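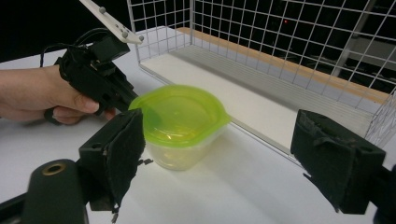 Gripper comparison, pads and cabling, July

Start 9:40. Continuing from the notes Hajar left on the shared drive. Question for this round: how far can the foam pads wear before grasp results shift enough to matter, and is the new pad stock from Grollby any better than what we have on now. Both handhelds are running the old black foam. Reference object is the lidded food container with the tab, next to the wire basket, white table, same spot as last time.

Condition of pads at start. Faces scuffed, edges fraying, threads coming off on both sides. One pad has a flap lifting at a lower corner. Did not trim anything. Trimmed pads last month and then could not compare with the earlier set.

Procedure as in Rutilio's sheet: close on the container body below the lid, lift, move over the basket rim, lower, release. Second block grasps across the lid only. Operator alternates hands every block. Drop, slip of more than a finger width, or contact with the rim counts as a fail.

Old foam, body grasp: 178 attempts, 17 fails. Most of the fails are slips at the start of the lift, before the container is clear of the table. The body tapers toward the base, so a low grasp squeezes the container down and out. Higher grasps right under the lid hold well. Need to fix the grasp height in the sheet, otherwise we are measuring the operator.

Old foam, lid grasp: 62 attempts. Stopped the block early. The flap folded under on closing and the pad was then sitting on a double thickness at one corner, which tilts the lid a few degrees. Results after that point are not comparable with the ones before. Marked in the log, kept the data.

Grollby foam: not mounted today. Sheet is thicker than the old stock and the fingers do not reach full close with it on. Checked on a spare finger pair. Rigoberto thinks the zero can be shifted in the width calibration. I would prefer to skive the foam down to the old thickness so that only the material changes. Asked him to cut two pairs, one each way.

Cable. The loop at the back of the handheld is too long. It goes over the wrist, and when the forearm rotates past vertical it pulls on the connector. Lost the width signal twice, both times on the same unit, both times came back without a restart. Swapped cables between units and the fault followed the cable, so the port is fine. Crisóforo has shorter ones from Ultel on order. Until then one hook-and-loop strap at the top plate, and do not tie it to the grip, the thumb needs that space.

Top plate. One fastener was a quarter turn loose after the second block. Retightened, put a paint mark on it. If the plate moves, the camera extrinsics move with it, and we would see that as a position offset on every grasp. Reran the board check after tightening: no change I could separate from noise. Will keep the check at the start and end of each session anyway.

Camera view. Lime lid gives hard streaks under the overhead light. The segmentation cuts the lid in two in a fair number of frames. Lowered exposure one step, better, but the dark parts of the fingers then lose all detail and the pad edge is hard to find. Left it at the lower setting. Pad wear can be photographed separately on the bench.

The mesh is also a problem for depth. Returns through the grid land on whatever is behind it, and the rim comes out as broken segments. Sveva suggests a fixed model of the basket placed from the table markers, no depth on the mesh at all. Agree. Her Skivbridge branch already does this for the shelf, should be a small change.

Controller. Compared the Yurchenko board with the old one for trigger latency only. Log is saved as run 911. Old board has a longer tail, medians are close. Not worth more time until the cable is settled, a bad connector could produce the same tail.

Open:
- fixed grasp height, add to sheet (me)
- two pairs of Grollby pads, skived and full thickness (Rigoberto)
- short cables (Crisóforo)
- basket model in Skivbridge (Sveva)
- repeat lid block with old foam, flap glued down, note which glue
- ask Hajar whether her baseline was taken with the strap on

Stopped 4:15. Units on charge, pads left as they are.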